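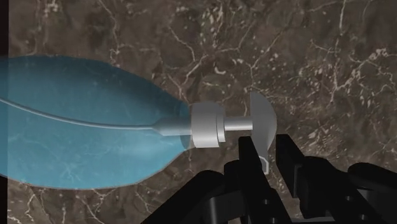 Simulation view: the gripper fingers beneath the white end of a light-blue object.

Home Opinion Workshops Members Contact
Search this site Enter keyword Go

Rehearse the Arm Before Building the Bench
By Siu-fong Kao
17 July 2025

The Tuhiwai shared workshop adopted a rule in May that has divided its members. Any member who wishes to run a robot arm on the common bench must first present the intended task in simulation. The member must also complete 30 simulated attempts and submit a written record of the failures. It is the position of this column that the rule is sound and that other workshops should consider it.

The objection most often raised is one of time. Rangi Quinlan, whose Greda build was the first to be reviewed, has argued that a home builder learns more from one evening with a real gripper than from a week at a screen. There is merit in this. A simulated bag does not sag as a real one does unless someone has taken the trouble to model it, and few amateurs will. Friction remains largely a matter of guesswork.

The rule does not ask members to trust the simulation, however. It asks them to decide in advance what the arm is to pick up, from which side, and what stands nearby. Many builds reach the bench without those decisions having been made. The Codov project lost two sets of fingers to a counter edge that appeared in none of its drawings.
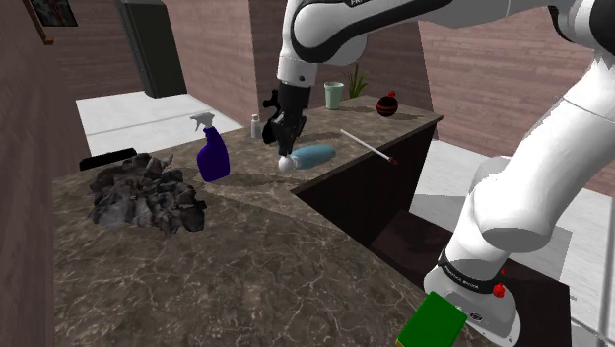 The arm over the counter, with a spray bottle, a cup and a potted plant also on view.

A cluttered counter is the proper test. Builders tend to clear the surface, place one object in the middle and report success. A kitchen or a garage shelf is seldom so kind, and a rehearsal that includes the cloth and the spray bottle tells a reviewer far more about the planned approach.

One amendment would be welcome. The record of failures should be kept where all members may read it. At present it is held for 40 days and then discarded — a waste of the most useful document the process produces. The Clakach workshop already keeps such records on an open shelf, and new members there are directed to them before they order parts.

Recent in Opinion
Who Pays for a Broken Gripper?
Bench Hours and the Case for Booking
Letters on the May Rule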